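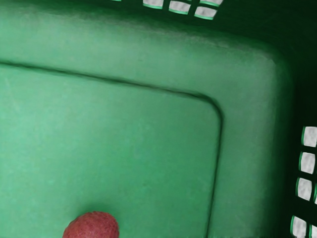 6. Running the basket demo on open day

Read this section before you promise anyone a show. The Plisano sales sheet calls the basket demo "hands-off". We ran it at the Mudgway open day on 05/04/2025 and at no point felt comfortable taking our hands off. Everything below applies to the simulated arm in Turnus. It tells you very little about how a real arm will behave.

6.1 Before the doors open

1. Start Turnus on the presenter's computer and load the basket layout. Allow about 20 minutes. The progress bar is no guide.

2. Open the close view and the room view side by side. The close view looks straight down at the basket floor.

3. Check the colour on the visitor screen. Our projector turned the green grey, and visitors couldn't tell what they were looking at.

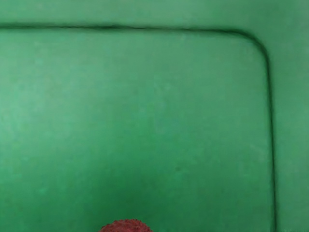 Figure 6-1. Close view, with the red object at the bottom edge against the green basket floor.

Note: If the object sits this low in the close view, visitors will ask where it is. Point to it yourself. Zooming in makes the surface look better than it deserves and hides the edges of the basket.

6.2 Giving the demonstration

4. Switch the visitor screen to the room view before you start talking. People want to see the arm, and they'll forgive a slow start if it's in front of them.

5. Say plainly that the table, the basket and the groceries are simulated. The Dava handout leaves this until page 41, and several visitors had taken it for a live feed.

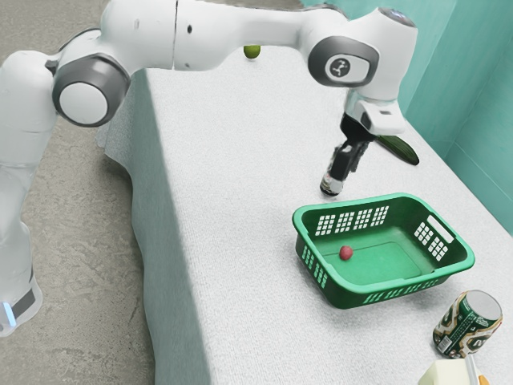

Let them ask questions while the fingers are still over the cloth. Once the arm starts down, all eyes go to the basket and you won't be heard.

6. Press Run once. Pressing it again queues a second run, whatever the tooltip claims.

7. Leave the loose items where the layout puts them. Tidying the cans and fruit out of the way makes for a smoother show and a less believable one.

8. Pause with the fingers open over the basket floor and ask the room whether they expect the pick to work. Take their answers seriously.

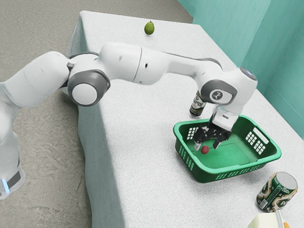
9. Resume the run. Report the result as you see it, including a miss.

Caution: Don't restart after a miss and show only the second try. Keith Quinlan, who presented our afternoon session, was asked for a success rate and declined to give one. Do the same unless you've logged your own runs.

6.3 If the run stops

Code 747 means the layout didn't finish loading. Close Turnus and go back to step 1. Code 71 isn't in the printed list. We've asked Plisano for an explanation and were told to wait for the December update.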